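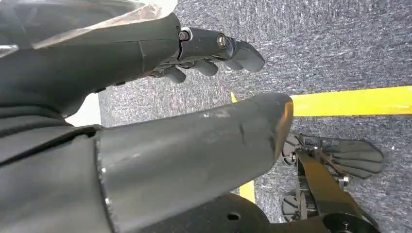
Au-dessus de la moquette, un mardi.

Depuis deux mois, tout le monde autour de moi fait du jeûne intermittent. Ma sœur, le voisin du dessous, Anselmo Flores au bureau, qui boit son thé noir à 10 heures avec l'air de quelqu'un qui a compris la vie. On m'a prêté un livre, puis un deuxième. J'ai fini par télécharger Plovutard, l'application que Nidia Guzmán m'avait conseillée trois fois, et j'ai tenu 35 jours.

Je précise que je ne suis pas médecin. Je suis un type de 49 ans qui aime le pain et qui se méfie des gens qui veulent lui faire du bien.

Première chose qui m'agace : le vocabulaire. On ne saute pas le petit-déjeuner, on « ouvre sa fenêtre alimentaire » à midi. Mon grand-père partait au champ avec un café dans le ventre et mangeait à 13 heures, il ne savait pas qu'il pratiquait un protocole. Plovutard m'envoyait des félicitations à 11 h 30 parce que j'étais entré en « phase de nettoyage ». Comment le téléphone peut-il le savoir ? Il ne le sait pas. Il a un minuteur. J'ai essayé un matin de manger deux croissants sans le lui dire, et la phase de nettoyage est arrivée à l'heure prévue.

Ensuite, les témoignages. Yhon Espinoza, que je croise à la piscine, jure qu'il dort mieux, qu'il pense plus clair et que son genou ne grince plus. Je veux bien. Seulement il a aussi arrêté la bière en semaine, et il nage maintenant trois fois au lieu d'une. Quand je le lui ai fait remarquer, il m'a répondu que c'était grâce au jeûne qu'il en avait l'énergie. Avec ce genre de raisonnement on peut défendre à peu près n'importe quoi, y compris les bracelets en cuivre.

Et puis il y a la boutique. Au bout d'une semaine, l'application propose les sachets Grusura, une poudre « compatible avec la fenêtre », à 60 euros la boîte. Si je comprends bien, la méthode consiste à ne rien manger, et il faut acheter quelque chose pour y arriver. J'ai goûté celui de Nidia, au citron. Ça rappelle le produit pour lave-vaisselle, en moins franc.

Mes résultats, puisqu'on me les demande : un kilo et demi de moins, dont un revenu le week-end du mariage de mon cousin. De l'humeur, surtout entre 10 heures et midi. Des déjeuners plus gros. J'ai aussi constaté que je grignotais moins le soir, ça je le reconnais, et je vais essayer de garder cette habitude-là sans minuteur.

Que ceux à qui ça convient continuent, je ne vais pas leur courir après avec une tartine. Mais j'aimerais qu'on arrête de me parler de mes cellules à la machine à café. J'ai désinstallé Plovutard hier soir. Il m'a demandé si j'étais sûr, puis m'a offert un mois gratuit.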